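Towel folding module for the Garrido arm, has anyone here tried it?

Forum > Kit and Gear > Arms and Grippers

mossbank_tom
Hello all. I've had a Garrido arm for a bit over a year, mostly picking and placing, and Cerkgate have now started selling a fabric add-on for it. Basically a pair of soft fingertips, a licence for the folding software and a setup call with one of their people. They want 2,314 pounds for the lot, which made me spit my tea out, but we run a small guest house and I fold an awful lot of towels. Is it any good? The sales page is all adjectives and no detail.

pegbag
Ooh, I can help with this one! I went to see it at their unit in Tirkidthorpe before I parted with any money, and I'd say do the same if you can get there. They were very decent about it and let me stay the whole morning. I asked if I could bring my own towels and they said yes, bring the worst ones you've got, so I did (bath towels, hand towels, a couple of old things with frayed corners that I keep for the dog).

What I liked: it's gentle. My big worry was pulled loops, because our last gadget snagged everything it touched, and I went over my towels at home that night and couldn't find a single new pull. What I liked less: it's slow, and it does a fair bit of hovering while it makes its mind up. Bath towels took it 84 seconds on the quickest go I timed. I can do one in about five while talking.

Anyway I wrote the day up for our co-op newsletter, so I'll paste the useful bit in rather than type it all again. 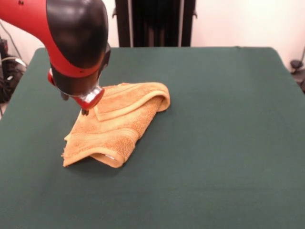 Tirkidthorpe, March 5, 2018

The cloth on the table comes with the kit, and you're told to use it. Ours was dark green and the chap running the session said a plain, matt colour well away from the colour of your linen saves a lot of bother. With an orangey towel on it you can see why, it fairly jumps out at you. They do the cloth in a pale grey too if your towels are dark.

You put the towel down any old how. It doesn't need laying flat first, and that was the question I most wanted answered, as a machine that wants its towels flattened by hand has left me with the worst half of the job. It looks for an edge or a fold it fancies, comes down from above, and has a go. Rolled hems give it trouble. If the bottom edge has curled under on itself with the label tucked inside, it can take a few tries to find the proper hem, and twice it gave up and asked for help with a rather rude beep.

Frayed corners it managed better than I'd feared. Finished folds were tidy on hand towels and a touch skew on bath towels. I'd put them on a shelf, I wouldn't put them on show.

pegbag
That's the end of the paste. I did order one in the end, by the way, but only the fingertips and licence. I skipped the table.

drumlin_dave
I'm going to be the grump. Over two grand to fold a towel in a minute and a half? I had the demo in January and came away thinking it was a lovely bit of engineering looking for a customer. Mine dropped a bath sheet four goes running and the fella kept saying it was the lighting. My laundry room has one strip light and a window with a bush in front of it. If it's that fussy in their own unit, what's it going to do in mine?

pegbag
Fair enough Dave, though bath sheets aren't on the supported list, are they? It says hand and bath only. I asked about sheets and they told me straight that it wouldn't.

drumlin_dave
It's in small print on the last page of the booklet. I'd call that hiding it.

mossbank_tom
This is all dead useful, thank you both. Pegbag, when it beeps for help, what do you have to do? Is it a case of giving the towel a shake and dropping it back down, or are you into menus?

pegbag
Shake and drop, then press the button on the pendant. No menus. It just starts again from scratch. You do need to be in earshot though, so it's no good leaving it going while you nip to the shops.

wren_in_the_loft
Coming at this from the other side, I've got the Sturkness folding kit, which is 400 pounds and works with the Garrido if you print the bracket yourself. Worth a look before you spend the big money! It's rougher, I'll admit. The fingertips are harder and it did pull a few loops on my good set until I stuck some silicone tape on them. And you do have to start with the towel more or less flat, so pegbag would hate it. But for tea towels and flannels it's been plodding along happily for months, and the folk who make it answer their emails.

drumlin_dave
Now that's a price I could be talked into.

pegbag
I would hate it, yes! The flattening is the whole job as far as I'm concerned. But for flannels I can see it.

flatpack_sal
Small thing nobody's mentioned: the Cerkgate licence is per arm and it renews. The first year is in the price and after that you pay again. I nearly missed it. I rang and they wouldn't tell me the renewal figure until I'd had a quote, which put my back up a bit. The fingertips are wearing parts as well. I'm on my second set, though in fairness I do a lot of rough old terry and I expect that's what's chewed them.

mossbank_tom
Oh, that's a bit off. Did you renew?

flatpack_sal
I did, grudgingly. It does the hand towels while I do the beds, and I'd miss it. Get the renewal price in writing before you sign anything, and ask for spare fingertips to be thrown in. They gave me 2 when I grumbled.

drumlin_dave
Still say you could pay a teenager.

wren_in_the_loft
You haven't met my teenager.

mossbank_tom
Right, I've emailed Cerkgate to book a morning at Tirkidthorpe and I'm taking a bag of our scruffiest. I've asked about the renewal as well. Wren, could you send me the file for that bracket in the meantime? I might try the cheap one on flannels first and see how I get on.

wren_in_the_loft
Sent! Print it solid, the first one I did snapped at the screw holes.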